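Lab finds shorter route from hand-held grippers to robot table setting

Researchers at the Agbenyega Laboratory in Cukthorpe say a robot arm can learn to sort and put away eating utensils from fewer demonstrations than the group had expected, provided the people giving those demonstrations make more mistakes.

The finding comes from a study led by Dela Bawa and Obed Issahaku, who spent most of last year recording people as they handled chopsticks, forks and spoons in ordinary kitchens. The recordings were made with hand-held grippers, and no robot was present at any of the sessions. A control program was then trained on the recordings and run on a two-armed machine in the lab.

The group compared two sets of training data. The first held 1,000 demonstrations from people who had practiced until their movements were smooth. The second held 500, recorded by people who had been told to carry on after a slip, a poor grasp or a missed slot and to fix the problem with the tool still in hand. The program trained on the smaller set finished more of its test runs.

"We threw out the messy ones for months," said Bawa. "Obed went back and looked at what was in them, and a lot of it was people getting out of trouble. The robot gets into trouble all the time, so it needs to see that."

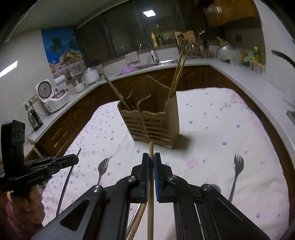 Chopsticks gave the team its hardest test. They are narrow and they roll, and a small error in the angle of the grasp grows into a large one at the far end of the stick. The task used throughout the study was to pick up a chopstick, turn it upright and lower it into a holder that already had others in it. With the stick pinched upright between two blue finger pads, the tool's own linkage takes up much of the near view, and the holder behind has long sticks leaning out of it in different directions. A program that has only learned one clean approach tends to push the new stick against the old ones and stop. Those trained on the second set more often backed off, shifted to one side and tried again.

Issahaku said the use of real homes mattered as well. Earlier work by the group was done on a bare gray bench, and programs trained there did poorly once a patterned cloth or a crowded counter came into view. For the new study, sessions were held in kitchens belonging to people in and near Cukthorpe, and tables were left with whatever cloth was normally on them.

Each program was given 133 test runs in a kitchen that had not been used for recording. A run counted as a success if the chopstick was standing in the holder within 90 seconds and nothing else had been knocked over. The paper reports the widest gap between the two programs in runs where the first grasp was off center. When the first grasp was good, there was little to choose between them.

Bernice Laryea, who works on robot handling at Vokolitz and was not part of the study, said the result fits what her own team has seen with small parts. She would like to see it repeated with other objects. "Chopsticks are stiff. You can nudge them and they stay the same shape," she said. "I would be more careful about cloth or anything that bends."

Bawa agreed that the study leaves this open. It also does not settle how many mistakes are useful. In a side test, the team asked people to fumble on purpose, and the program trained on those recordings did worse than either of the others. It picked up the fumbles along with the recoveries.

Ohemaa Amegashie, who ran the recording sessions, said new people now get only a few minutes with the tool before recording begins. Previously they trained for most of a morning.

The work was paid for in part by Bimedon, which plans to try the method on tray loading. The lab expects to release the recordings and the training code in September, after faces and mail visible in the kitchens have been blurred. A follow-up study using spoons and small bowls has started under Ekua Ankrah.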